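보낸 사람: Debora Sartori
받는 사람: 현장자동화 이야기 메일링 리스트
날짜: 2025년 11월 22일
제목: Re: 로봇 들어온 뒤로 다들 일이 어떻게 바뀌셨어요?

Osvaldo Sanna 님이 쓰신 글:
> Bortolotti 포장반의 Osvaldo입니다. 저희도 내년에 소물 담기 공정에 팔 하나를
> 들인다고 합니다. 위에서는 "사람은 그대로, 일만 편해진다"고 하는데 반원들은
> 반신반의예요. 특히 손이 빠른 걸로 인정받던 분들이 표정이 안 좋습니다.
> 먼저 겪어 보신 분들, 실제로 하루가 어떻게 달라졌는지 좀 들려주세요.
> 장비 사양 말고 사람 얘기요.

Osvaldo 님, 안녕하세요! 토요일 아침에 커피 마시면서 메일 열었다가 할 말이 너무 많아서 바로 답장 씁니다. (길어질 것 같으니 미리 양해를...)

저는 Ronwood에서 소물 분류랑 담기를 오래 했어요. 작은 부품 집어서 용기에 넣는 일, 딱 Osvaldo 님 반에서 하시는 그 일이요. 지금은 작업 시간의 절반쯤을 시험대 앞에서 보내요. 본 라인에 올리기 전에 집기 동작을 맞춰 보는 자리인데, 처음엔 다들 거기 가기 싫어했거든요. 그런데 지금은 은근히 순번을 기다려요 ㅎㅎ 앉아서 일할 수 있는 자리가 거기뿐이라 그런 것도 있고요.

시험대에서는 진짜 부품 대신 작은 블록이랑 플라스틱 컵을 써요. 집어서 컵 위로 가져가고, 놓고, 또 집고. 말로 하면 참 싱겁죠? 저도 그랬어요. 27년 동안 눈 감고도 하던 동작을 기계한테 맞춰 주고 있으려니 처음 며칠은 솔직히 좀 서럽더라고요.

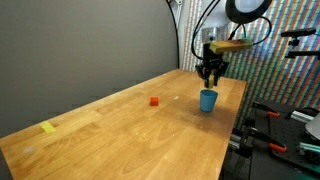
읽는 시간 2분

컵 입구 바로 위에 집게 손가락이 와 있는 저 순간을 저희는 "숨 참기"라고 불러요. 옆에 주황빛 도는 빨간 큐브는 따로 떨어져 있고, 집게는 연두색 쪽을 물고 있죠. 사람이면 저기서 아무 생각 없이 툭 놓잖아요. 근데 기계한테는 높이, 기울기, 손가락 벌리는 속도를 다 정해 줘야 해요. 그걸 정하는 게 이제 제 일이고요. Leonardo Bellini 씨(저희 설비 담당)가 숫자를 만지면 제가 옆에서 "조금만 더 내려요, 그 높이면 모서리가 튀어요" 하는 식이에요. 처음엔 제 말을 흘려듣더니 요즘은 먼저 물어봅니다!

하루가 어떻게 달라졌냐고 하셨죠. 손목은 확실히 편해졌어요. 밤에 저려서 깨는 일이 없어졌으니까 이건 정말 고맙게 생각해요. 대신 눈이랑 머리가 피곤해요. 예전에는 손은 바빠도 옆 사람이랑 수다 떨 수 있었는데, 지금은 멈춤 신호를 봐야 하니까 대화가 자꾸 끊겨요. 저는 이게 제일 아쉬워요. 점심때 30분이 갑자기 엄청 소중해졌달까요.

그리고 손 빠른 분들 얘기요. 이건 회사가 좀 미리 생각했어야 하는 부분 같아요. 저희 반은 수량 수당이 있었는데 로봇이 들어오면서 기준이 애매해졌어요. Raffaele Zuccaro 씨가 우리 반에서 제일 빨랐는데, 수당이 줄어드니까 당연히 기분이 상하죠. 결국 면담을 2번 하고 나서야 시험대 근무에도 수당을 붙여 주기로 했어요. Osvaldo 님, 이건 꼭 장비 들어오기 전에 문서로 받아 두세요. 들어오고 나서 얘기하려면 훨씬 힘들어요.

교육도 할 말이 있어요. 저희는 공급사에서 와서 이틀 가르쳐 주고 갔는데, 그 이틀이 하필 출하 몰리는 주였어요. 반은 못 들었죠. 못 들은 사람들은 로봇이 멈추면 무조건 Leonardo 씨를 불렀고, Leonardo 씨는 11월 초 내내 뛰어다녔습니다. 지금은 제가 종이 한 장으로 "멈췄을 때 볼 것"을 적어서 붙여 놨어요. 집게가 뭘 물고 있는지, 용기가 제자리에 있는지, 바닥에 떨어진 게 없는지. 별거 아닌데 호출이 확 줄었어요. 필요하시면 스캔해서 보내 드릴게요.

아, 지난달에 Rhodri Parri 님이 이 리스트에서 "로봇 옆에 사람을 세워 두면 감시당하는 기분이 든다"고 쓰셨던 거 기억나시나요? 저도 그 말에 반은 동의해요. 저희는 교대표에 로봇 멈춘 시간이 사람 이름 옆에 찍혀 나왔거든요. 내가 세운 것도 아닌데 내 이름 옆에 숫자가 있으니 기분이 참... 항의해서 지금은 설비 번호로만 나와요. 이런 건 말 안 하면 그냥 그대로 굳어 버리더라고요.

그래서 예전으로 돌아가고 싶냐고 물으시면, 저는 아니에요. 손목 때문에라도요. 다만 Raffaele 씨한테 물어보면 답이 다를 거예요. 본인이 이 리스트는 안 읽는다고 하니 제가 월요일에 슬쩍 물어보고 옮겨 적을게요.

혹시 Zudberg나 Hirnell 쪽에서 읽고 계신 분들은 수당을 어떻게 정리하셨는지도 좀 알려 주세요. 저희도 내년에 또 얘기해야 해서 참고할 게 필요해요.

Debora 드림
Ronwood 소물반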